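Print this page | E-mail this to a friend

Heiskanen soft fingers, two weeks in

Quick one, been meaning to write this up since September. The short version — I like them, I'm keeping them, the software needs a slap. 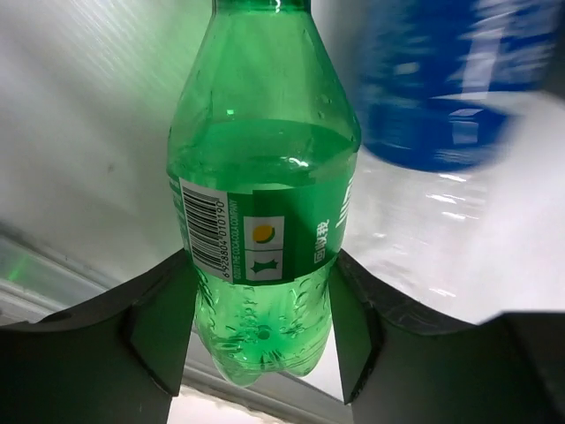
Too pricey for what is basically two bits of black plastic, according to Stivell, who left that under my last post before I'd even got the box open. Fair enough. It was my first thought too. 300 bucks for the kit, and you still need your own wrist camera, and the cable in the box is too short if your controller sits on the floor like mine does. So another trip to the parts drawer.

But. I've been through four grippers on this arm now and bottles are what kill them. Stiff jaws dent a thin bottle or squirt it out sideways. Suction cups hate labels, hate ridges, hate a drop of water. The Suvwood two-finger I had before was fine on boxes and jars and hopeless on anything you'd buy from a vending machine.

The Heiskanen ones come to a point and you go in low, one finger each side. I set mine to grab near the bottom of the label, feet hanging free. Green soda bottle, part full, liquid sloshing about in there — that's my standard test now because it's see-through AND shiny, so the camera hates it as well. Run of 100 picks on the default force. Dropped three. All three were my fault, I had the approach height wrong and it pinched the curvy bit down by the base.

Then 20 more with the force turned down to the lowest setting. Don't bother. It holds but it swings when the arm speeds up, and I don't want to mop again.

Camera stuff. No camera in the kit but there is a mount point, and with a little one on there you see both fingertips in the bottom corners the whole time, which I really like. Makes it easy to tell if you're off center. You also get the label big enough to make out the barcode digits and even "THE COCA-COLA COMPANY" running up the side in small print. Wasn't expecting that. Might try sorting by barcode next, if I can be bothered to rotate everything the right way round. Close-up the view is great, anything further back is mush — second bottle behind the first one, clear with a blue label, and mine comes out all smeary. Fixed focus, my own cheap camera, not their problem.

Now the software. Ugh. The Siltness app (you need it for calibration, no way round) logged me out in the middle of setup, twice. Error 417, no explanation, no help page. Restarting fixed it both times. The manual says to "consult your integrator". I am the integrator!! I'm a guy with a bench.

Also the fingers pick up scuffs fast. Doesnt change the grip as far as I can tell but if you want it pretty for a demo, wear gloves I guess.

Would I buy it again, yes. Full price, hmm. Probably. Wait for a sale if you mostly do boxes, the Suvwood is plenty for that.

Spare fingers are ordered, will report back when thier next firmware lands.

Filed under: Robot arm, Grippers, Reviews

We use cookies to remember your settings and count visits. By continuing to browse you agree to this. OK | More info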